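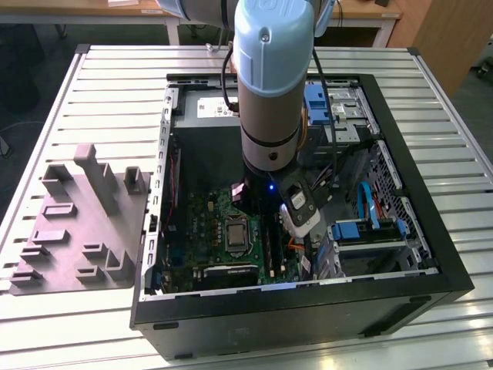
Surely, one reader of our draft wrote back to us, the bother with an old desktop is all in the screws, and once the side is off the rest is child's play. We were grateful for the remark, and we can see why anybody who has wrestled with a stubborn side panel might feel that way, but our own notes from the Bruvatville sessions point further in. The screws were a nuisance for a minute or two. It was the inside of the tower that took up people's patience, and in particular the small parts that live close to larger ones.

We had settled quite early on laying the tower flat on its side, open face upwards, so that the green board could be looked down upon like a tray. This helps a good deal with light and with leaning in (most of us are not as bendy as we were). It doesn't make the neighbours of a part go away, of course, and the memory slots have a large neighbour in the processor socket, as Figure 3 shows.

Figure 3. The processor in its socket, with the memory slots alongside.
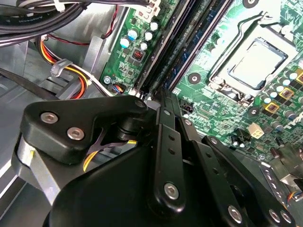
Cressida Oldroyd
Research Fellow in Household Repair, Plikton Workshop

Of the 37 people who filled in our Puro comfort sheet, 15 put the memory slots down as the fiddliest place in the whole case, and several added a kind word for whoever had left them a little room to work in. I would add one of my own for the plate of holders next to the tower. Before we had it, parts were put down wherever there was a bare patch of table, and a good part of every session went on looking for them again. A grey plate with raised brackets is a plain enough thing, but it gives each piece a home while the work goes on.
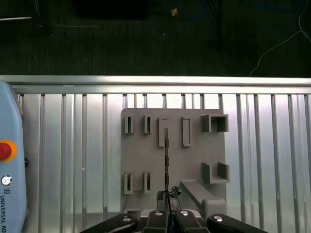 The holders differ in shape, and this turned out to matter more than we had expected when we drew them up. A narrow slot keeps a thin piece standing on its edge, where it is easy to see and to take hold of, and a square box suits something chunkier. People remembered the shapes far better than they remembered the labels we had tried in the spring, and I must admit we had been rather fond of those labels.

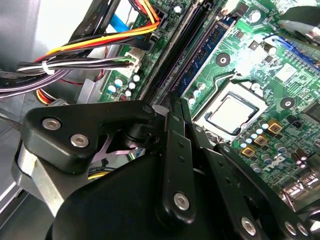
Around the processor we asked everyone to slow down, and the Gkikas handbook we were working from says much the same. The retention lever is thin, the capacitors stand near by, and a sleeve can catch on things one had quite forgotten were there. We allowed 300 seconds for this part of the work and were glad of every one of them. Section 5 takes up the cables, which deserve a longer discussion than we can give them on this page.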